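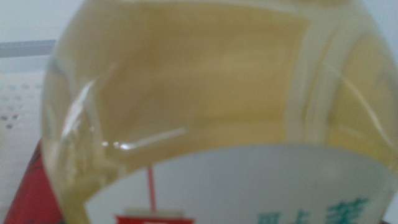 Any two-finger gripper can pick up a bottle, a reader wrote after our January column, so why keep testing them on groceries? Fair question, and one we've been chewing on ever since. The short answer is that a bottle is easy right up to the moment it fills the wrist camera. At that distance the cap and the base are gone, the label is a smear of white and green, and the software has a big patch of pale yellow tea and a few streaks of glare to work with. Whatever the fingers do next, they do mostly on faith.

That's the stretch we wanted to look at when we set the Mertens and the Plandby against each other at Limulthorpe, and it made for the most fun we've had with a pair of grippers in ages. On paper they're near twins. The Mertens opens to 80 mm, the Plandby to 70, and both bolt to the same wrist plate with the same 8 screws (bring a short hex key - the long one hits the camera bracket). Both were driven from a Zanordale controller with the closing speed set to 70 percent.

In use they could hardly feel more different. The Mertens closes fast and then slows down hard just before contact, like a driver spotting a stop sign late. On a stiff object that's great. The Plandby is gentler all the way through, and you can hear it working, a thin whine that rises as the load comes on. I liked that sound more than I expected to. After a morning of it I could tell a good grip with my back turned.

Snack bags are where the Plandby pulled ahead for me. A bag gives, then it gives some more, and a gripper that decides too early that it has hold of something will let the top slide right through. Lower the fingers a little, close slowly, wait, lift. I'd pay for that patience.

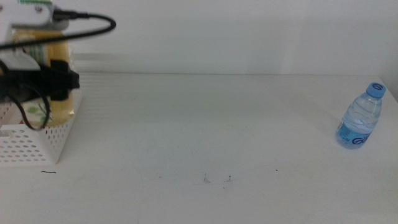

*Last updated: November 20, 2022*

Add a basket and the job changes again. A tall yellow bag stands well clear of the rim, but the jaws still have to come in over those perforated walls without knocking them, and the extra opening on the Mertens starts to look like extra elbow. Its cables need thought, too. Ours wanted more slack at the wrist than the manual suggests, and a loop that looks tidy with the arm up high can hang lower than you'd like once it reaches down.

Then there's the small water bottle with the ridged sides. I had it pegged as the easy one, and with the Mertens it was: straight in, no fuss, a lovely quick lift. The Plandby took longer to settle on the ridges, and I ended up moving its grip point closer to the cap. My next session will be all bottles, with the softer finger pads fitted to both.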